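Flenorier Two-Arm Cloth Set – Data Card

2 min read

Summary

This set was collected to compare two camera positions for the same task: taking clothes from a basket with parallel grippers. We wanted to know if a policy can work with the wrist camera only, or if it still needs the fixed view of the table. The set has 60 episodes, recorded in November on the Alham bench. Both arms are controlled by Stuline, our teleoperation program, version 14.

Wrist camera

The wrist cameras are small and have a wide lens. Each one moves together with its gripper, so the cloth is near and large when the fingers come close to it. The price is motion blur. When the operator swings the arm quickly, the folds of the fabric become stripes, and also the background is smeared.

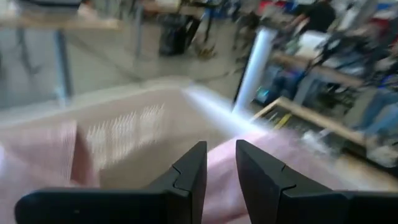

We did not remove blurred frames from the release. In 13 episodes the blur continues for a long part of the motion, and these are marked with the flag fast_wrist in the index file. If you train a model that estimates the grasp point from one frame, please filter them first. For models that take a short history of frames, we found it better to keep them.

Exposure of the wrist cameras is set to automatic. In our next collection we will try a fixed short exposure – the image will be darker, but we expect sharper edges on the cloth.

Fixed camera

The fixed camera sees the table and both arms together. It is the better view for judging which arm is nearer to the basket, and for checking the operator's plan. It is weaker at the moment of the grasp, when the gripper can hide the place where the fingers meet the fabric. 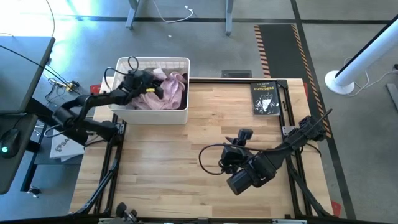

The position of the basket is not measured. The operators put it back by eye between episodes, so small differences should be expected. Other things on the table are not part of the task and have no labels.

Contents

episodes/ – joint positions, gripper opening and camera streams
index.csv – episode number, arm used, flags
calib/ – camera calibration, one file for each camera
bhutto/ – loader scripts for the Bhutto training code

Known problems

The clocks of the wrist cameras and the fixed camera are not the same. The loader corrects the difference, but an error of 2 frames can remain.

Gripper opening is the commanded value. It does not tell you if cloth is held between the fingers.

Calibration of the fixed camera was made before the first episode and was not repeated.

License and contact

Free for research use. Please report wrong flags through the issue page of the repository, with the episode number in the title.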